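Jul 1, 2018

Woke up at five to the sound of Sipho dragging the tent bag down the stairs, one bump per step, so that was the lie-in gone. I'd promised him and Bheki we'd be at Dunby before the gates opened (they open at eight, we were there at twenty to seven, you can imagine how pleased I was) and by the time I'd had a coffee from the van I had mostly forgiven everyone.

The swim itself! I'm still buzzing. 423 of us in the lake in matching yellow hats, and I'd put myself right at the back where the breaststrokers live. Kjell went off in the first wave with his elbows going like a paddle steamer and I didn't see him again until the cake tent. The water was 23 degrees at the edge and then suddenly very much colder past the second buoy, and I said a word that I hope the lady next to me took for a cough.

I got a bit of weed round my ankle at the far turn and had a small private panic, floated on my back until it passed, looked at the clouds, thought about lunch. Then I just plodded. Came out with jelly legs and a man gave me a banana and I nearly cried on him.
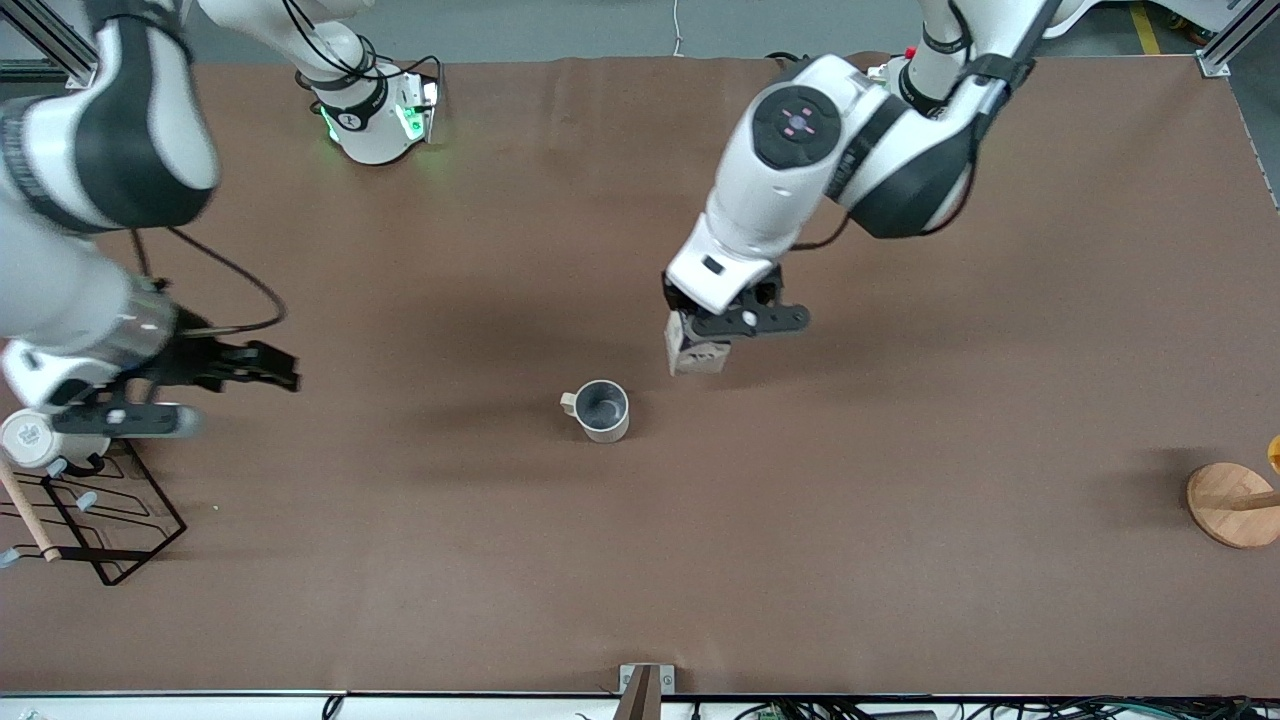
*Page last changed: Jul, late evening, after a bath*

Lunch was Agathe's doing. She'd brought a whole onion tart wrapped in a towel, plus those salty crackers I can't leave alone, and we all sat on the grass by the car with our hair in rats' tails. Jacobus had driven over just to watch and had missed the lot looking for somewhere to park, poor thing, so Bheki acted out the whole race for him using a fork.

The raffle was 80p a ticket, odd price, and I bought five and won nothing. Sipho bought one and won a foot spa. He's eleven. He has already had it going in the kitchen with bubble bath in it and the lino is a disgrace.

Shoulders very sore now. Goggle marks still there at nine o'clock at night. Kjell has messaged to ask if I fancy the longer one at Kumollow and I haven't answered, though I did look up the bus times. Must remember to get the wet towels out of the boot before work.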